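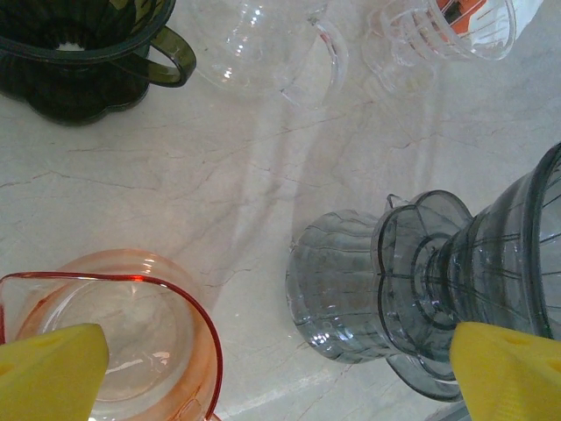
Drippers, a glass server and the pink pitcher, out on the marble.

The Slow Cup
How I stopped buying coffee gear and started using it

I own too many things for making one cup of coffee. I know this the way other people know they own too many shoes, which is to say I know it mostly when I'm trying to close a cabinet. At some point last winter the cabinet over my sink quit closing altogether, and in April I finally took everything out, washed it, lined it up and made myself brew with each piece for a week before deciding what got to go back in.

It was a great few weeks! My sleep was terrible and my kitchen smelled wonderful.

Let me start with what went wrong, because plenty did. I bought my first dripper in college, a brown ceramic thing from a thrift store in Larnard, and for years I made bad coffee with it and blamed the dripper. I'd boil the kettle, dump it straight over whatever grounds were in the freezer (the freezer!), and wander off to find my keys. The coffee tasted like a wet paper bag. So I bought a better dripper, and then a different shape of dripper, and then a scale, and you can see how a cabinet fills up.

What fixed my coffee in the end was a free Saturday-style class at a roaster called Huswood, the kind where they hand you an apron and let you ruin a few cups. The woman teaching it made us all rinse our filters first, which I had never once done, and then smell the water that came through. It smelled like a cardboard box. I have rinsed every filter since.

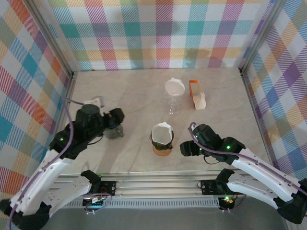
Plastic is my favorite thing to brew in, and I will say so to anyone. Glass looks prettier and ceramic feels serious in your hand, but plastic doesn't steal much heat from the water, it weighs nothing, and if it goes off the edge of the counter you just pick it up. I fold the seam of the paper flat, open it into a cone and press it down with a finger before I rinse. A liner with corners that poke up over the rim, like the white one standing in the amber container, gets another push down from me when the rinse water goes in. I used to trim mine with kitchen scissors. Please don't do that, it's a waste of a nice evening and you get little paper crumbs everywhere.

My recipe is nothing fancy. I weigh out enough beans for two mugs, grind them a touch coarser than table salt, and pour in just enough water to get everything damp. Then I wait. The grounds puff up and sigh if they're fresh, and if they're old they sit there like dirt. After that I pour in slow circles, staying off the paper, and let it drop about halfway before I go again. My beans these days come from Letlow, a small outfit that sells a 6 ounce bag for people like me who get bored, and I write the date on the bottom of the bag so I can't lie to myself about how old it is.

Water matters more than I wanted it to. Ours is hard enough to leave a white crust in the kettle, and when I switched to a filter jug the same beans tasted like somebody had opened a window. I was a little annoyed, to be frank – I'd spent a lot of money on gadgets by then and the fix was sitting in the fridge door.

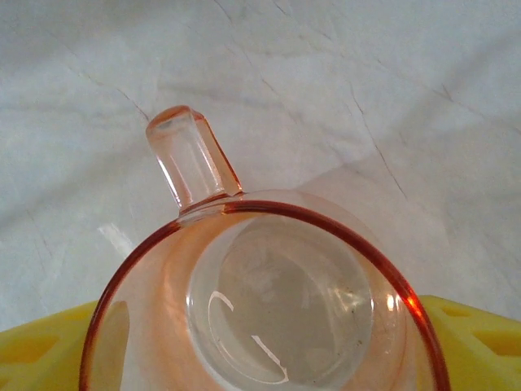 Page 157

Now, the cups. I had planned to leave them out of the big cabinet purge, but they take up two whole shelves and it seemed like cheating. I have a weakness for tinted glass, and pink most of all, the peachy kind where the color pools in the rim and goes nearly orange. You hold it up at the window at seven in the morning and it does something for your mood that a white mug just can't.

Is it practical? Not very. Glass lets the coffee go cold faster than a thick mug does, and you can't leave it to roll around in the sink with the forks. I warm mine with tap water first and never pour anything boiling into old glass, since you don't know what kind of life it's had. Stubby handles are fine with me as long as I can get a good pinch on them. The dishwasher is out of the question. I wash the glass by hand with a soft cloth, and a spoonful of baking soda takes care of the brown ring that shows up at the bottom when I've been lazy.

For iced coffee, though, I'd take tinted glass over anything. I brew it double strength straight over ice, swirl it until the clinking gets quieter, and add a splash of oat milk so I can watch it sink. My favorite place for this kind of drink is a lunch counter called Wan, where they serve it in whatever glass is clean and never the same one twice.

So what went back in the cabinet? More than I'd promised my husband, less than before. The scale stayed. The thrift store ceramic stayed too, for sentimental reasons, and it makes perfectly good coffee now that I know what I'm doing. Two metal filters and a contraption with a spring in it went to my neighbor, and she has already asked me what the spring is for.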